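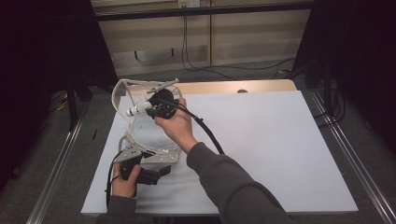 Ticket: stock list export stops before the end
Product: Zavden inventory, desktop version
Site: Nustdale training centre
Status: open

Since the update in November, the export of our stock list does not finish. The list has 2,328 lines, but the file I receive always ends after line 2,000. There is no error message, and the program says "Export complete". We keep all teaching material in this list, from paper towels to things like the clear plastic phantom model on the white table, and the phantoms are registered near the end, so they are exactly the lines which are missing.

What I have tried until now:

- Restarted the program and the computer. No change.
- Exported only the category "Models", 535 lines. This works well and all lines are there.
- Changed the format from spreadsheet to plain text. Same result, stops at 2,000.
- Tried with the account of the Tejada building. Same result, so I think it is not my user rights.

Added on Sunday: I have now made the export in 3 parts by category and joined them by hand. It is possible, but it takes me a long time every week, and the Gutard order form does not accept the joined file, as the header line appears more than once.

Please tell me if there is a limit in the settings which I can change. I did not find it in the manual.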